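Let Them Tape It Crooked

Every September the robotics club at Rurthorpe starts over with new students, and every September some kind parent asks me when they'll get to the "real" robot work. I understand the question, I do, but I have come to love the slow part (the tape and the toy cars) more than any contest we enter.

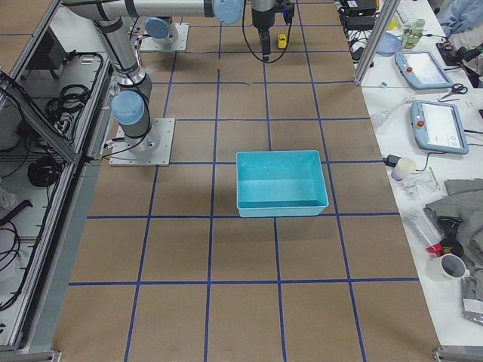
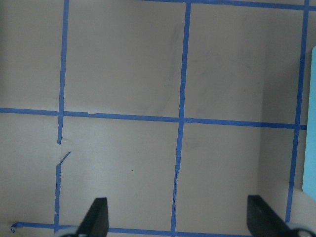
Blue tape, laid by hand, and I wouldn't straighten an inch of it! We could buy a printed mat, and the team from Brendby swears by theirs, but a student who has laid out a grid and then sent an arm to the wrong square learns something about measuring that I could talk about for 27 weeks and never get across.

Talukder wrote back after I said all this in the newsletter, and disagreed: crooked lines teach kids to blame the lines, and by the spring they should be working to a mat they can trust. Maybe so, by the spring. I'd still give them the fall.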